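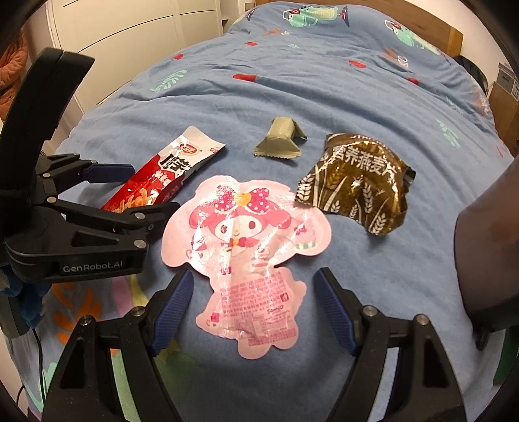
Kumonberg, June

Consumer Claims and Evidence
Handout 4: What the front of a pack tells you, and what it doesn't

Read this before the seminar, along with the chapter by Gisela Ostermann in the reader. You don't have to agree with her. I don't, mostly.

Ostermann's argument is that packaging works as a kind of promise, and that shoppers hold makers to it. It's a nice idea. I would like to see the shopper who has done it. Most people who are let down by a snack finish the bag and buy a different one next time, and a maker can live with that for years.

1. Three layers of a pack

For this course we split a pack into the name, the picture and the small print. The name is chosen by people who sell. The picture is chosen by the same people with a bigger budget. The small print is there because somebody made them put it there. When the three disagree, start with the small print, and then ask who checked it.

Clear film is often held up as the honest choice: the buyer sees the food, so where is the trick? Look at how much of the film is left clear. Printing can cover a broken edge or a pale side as well as any cardboard box can.

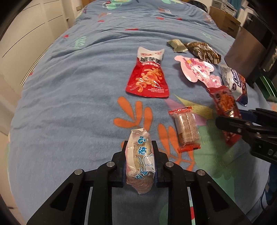
Fig. 1. Translucent wrapper with blue characters; the baked item shows through.

2. The Cadero survey

You will see this one quoted a lot. Cadero asked 300 shoppers whether they "usually read" the ingredients before buying a snack, and 82 percent said yes. I have stood in a supermarket. So have you.

Before you use that figure in an essay, answer these:

Who was asked, and where? The write-up says "regular shoppers" and leaves it there.
What does "usually" mean to someone being watched by a person with a clipboard?
Was anyone followed down the aisle afterward? No.
Who paid? Cadero sells label printing.

None of this proves the number is wrong. It means we don't know what it measures, and a bigger sample wouldn't have helped. Rind ran a similar question past over 3,600 people and got a similar answer – a weak question asked more times is still a weak question.

3. Serving suggestions

The food picture is the part students are most willing to forgive, I find. "Everyone knows it's a drawing." Maybe. Wolfram Rathjen's paper on the Prulus cracker range asked people to guess the contents from the front picture alone, then handed them the open bag. The guesses were generous. His fix, a plain photo at true size, was turned down by Prulus as "unappetizing," a word worth thinking about.

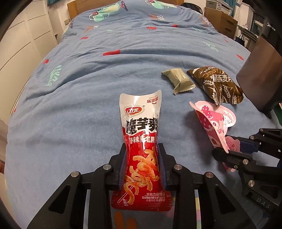 Fig. 2. Name, food picture and small print on one pack (卫龙 魔芋爽).

4. For the seminar

Bring 2 packs from your own kitchen, from different makers. Cover the small print with tape and write down what you would expect to find inside. Take the tape off and mark what you got wrong. Please don't pick the worst pack you own to make a point; I would sooner have a dull one we can argue over.

Short answers to hand in, a page at most:

a) Which layer did you trust first?
b) Is there a claim on your pack that could not be checked by anyone?
c) Where would Ostermann say the promise is? Do you believe her?

Essays that begin "Since the dawn of packaging" will be returned unread.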